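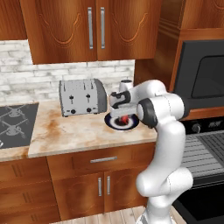 Stoditz A4 Desktop Comb Binder: Review

Reviewed by Keisha Kowalczyk

I do the print work for a small training college: course manuals, assessor guides, the odd bound report for the board. Until last year we sent the manuals out to Lyons, who did a tidy job but wanted a week's notice, and our trainers don't give a week's notice. In July we bought the Stoditz so we could bind in the office. It has now done 368 manuals, and I know that because I keep a tally sheet taped to the lid.

What it is

The Stoditz is a manual punch and comb opener in one body. You punch with the big lever on the right, then hook the comb over the metal fingers on top and pull the same lever forward to open it. There's no motor and nothing to plug in. It takes A4 and A5 and has an edge guide that slides along a track at the left. Ours is grey. It's heavy enough that you want a proper bench under it and not a folding table.

Punching

The box gives a sheet limit, and I'd stay a fair way under it. Ordinary copy paper goes through cleanly and the holes are square with no hanging bits. Card covers are fine 2 at a time. Clear plastic covers are a different matter. Put one through by itself and the punch tends to chew the corners of the holes. Put it through with a few sheets of paper behind it and it comes out clean every time. The instruction sheet doesn't mention this.

The edge guide is the weak point. It's held by a plastic thumbscrew that works itself loose over a long run, and then the last hole lands half off the page. I check it every ten books or so now. Reginald Fitzsimmons, who runs the first aid courses, had a whole box of workbooks with a torn bottom hole before we worked out what was going on.

You can't switch off individual punch pins either. For A4 that doesn't matter. For A5 or anything trimmed to an odd size it does, and you end up moving the guide until you find a spot that misses the edge.

Binding

Opening the comb is easy and the lever stays where you put it, so both hands are free to load pages. Small combs are fiddly. Anything thick is quicker. A manual of average size takes me under four minutes from loose stack to finished book, and I've had practice. Sumathi Unnithan, who fills in for me, takes longer but hasn't ruined one yet.

Covers

The machine doesn't come with covers, only a starter pack of black combs. We tried two kinds.

The Kuretti leather-grain card is the better one. It's stiff, takes foil well if you have it stamped first, and doesn't crease at the punch line. Our hospitality manuals get carried in and out of the training kitchen and the covers hold up to that, though they mark if you leave them on a greasy bench.
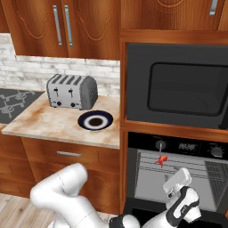 Cooktop, cabinets and marble counter in a kitchen corner.

The Funow polypropylene sheets are cheaper and wipe down with a cloth, so they suit anything that lives near food or cleaning products. The colour range is small and the navy is closer to purple. They also slide against each other, so square up the stack before you punch or the holes won't line up. I use Funow for the student copies and Kuretti for anything going to an outside assessor.

Cleaning and upkeep

The waste tray pulls out from the side. It's shallow and it fills fast, and when it's full the punch gets stiff and people lean on the lever. Empty it more often than you think you need to. The little paper chips stick to everything, carpet included.

I oil the lever pivot every couple of months. A rubber foot came off in the first few weeks and I glued it back on. I wrote to the supplier about the thumbscrew and a Hazel Dvorak in the parts department sent a metal one at no charge, and it holds much better. If you buy this machine, ask for that part straight away.

Who it suits

An office binding a few dozen books a month will get good use out of it. If you're doing 900 at enrolment time you want an electric punch, or you want to keep sending the work out. We still use Lyons for the big February run.

Good: clean holes, lever stays open, spare parts available
Not so good: loose edge guide, no pin release, shallow waste tray

Rating: 4 out of 5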